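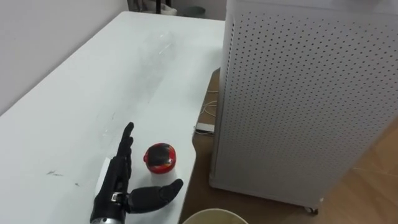 Minutes of the regular meeting of the Shared Rooms Working Group, held Monday in the second-floor meeting room of the Akpalu Building. Comfort Abubakari presided and called the meeting to order at 4 p.m. The first matter taken up was the condition of the white table in the Skamavis Room, where the group noted gray streaks across the middle of the top and two small dark scuff marks toward one side. A clear plastic bottle lying on its side toward the far edge was also noted, as was the small container with the glossy red lid. Members agreed that the top is sound and that replacement is not warranted at this time.

Approval of prior minutes. The minutes of the April meeting were approved with one correction. The reference under Item 3 to "the Ukden storeroom" should read "the Ukden Room storage closet." The corrected copy will be placed in the binder at the front desk.

Item 1. Table care. The group discussed whether the current cleaning spray leaves a film on matte surfaces. One member stated that the spray had been chosen for the glass doors and was never intended for furniture. Another asked that abrasive pads be removed from the supply shelf before further marks are made.

Resolved: That tabletops in all shared rooms be wiped at the end of each booking with a damp cloth and mild dish soap, and that abrasive pads be withdrawn from the shelf. Carried without objection.

The group also considered loose cables on the floor beside the table. It was agreed that the matter be referred to Building Services with a request for floor clips or a cable cover along that side. The chair will submit the request.

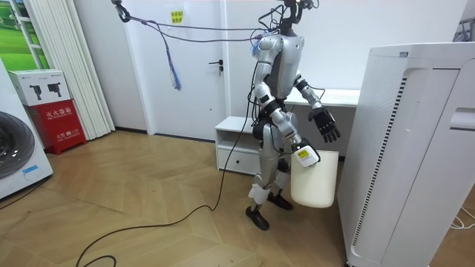

Item 2. Waste bins and floors. The chair reported that the bin order placed with Uditz has been received and that one bin has been assigned to each shared room. The cream-colored cylindrical model was preferred over the square one trialed last year, the plain smooth side and rounded bottom being easier to wipe down. A member asked whether the light brown herringbone floor would show marks if bins were dragged. After discussion it was agreed that bins are to be lifted when moved, and that felt pads will be tried under one of them before any more are purchased.

There was a longer exchange on who empties the bins between evening cleanings. The present notice says "last user," and bookings often run back to back with no clear last user until late in the day. Two members favored a rotating list. The chair observed that a list had been tried in the Ukden Room and had lapsed within a month. The group settled on the following wording for the notice: "If the bin is more than half full when you leave, please empty it."

Resolved: That the notice be reprinted with the wording above and posted inside the door of each shared room. Carried, one abstention.

Item 3. Supplies budget. The chair presented the supplies statement. The allocation for the year is $3000, covering cloths, soap, liners, felt pads and small repairs. A request for 20 additional microfiber cloths was approved. A request for a second hand vacuum was held over until a price has been obtained – the quotation on file is from the previous year.

Item 4. Items left on tables. Members reported that cups and bottles continue to be left in the Skamavis Room after bookings end. It was noted that some of these may be left deliberately by users who are returning later the same day, and that discarding them has led to complaints. 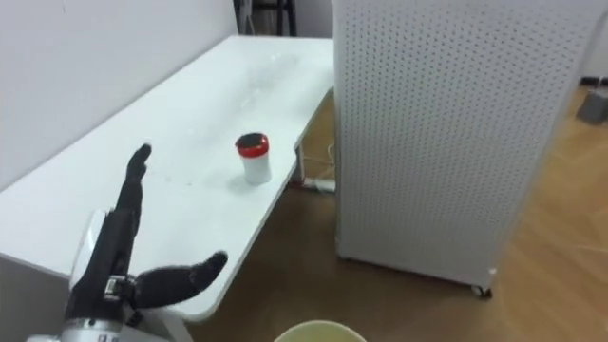 Item 4: White cup with red lid on the table, Skamavis Room.

The group agreed that lidded cups and other reusable items are to be moved to the hallway shelf and kept until the close of business on Monday of the following week. Disposable bottles may be recycled at once. A member asked that the shelf be labeled so that users know where to look, and the chair undertook to prepare a label.

Resolved: That the procedure above take effect with the posting of the revised notice. Carried without objection.

Other business. A question was raised about the booking form, which still lists the Akpalu Building's former room numbers. The chair will ask the front desk to update it. A proposal to extend the gap between bookings to 20 minutes was discussed briefly and tabled – members wished to see the evening schedule first.

Action items
Submit cable request to Building Services: Abubakari
Reprint and post bin notice: front desk
Label for hallway shelf: Abubakari
Felt pad trial, one bin: front desk
Updated price for hand vacuum: to be assigned

The next meeting will be held in the Ukden Room. There being no further business, the meeting was adjourned.

Minutes submitted for approval at the next regular meeting.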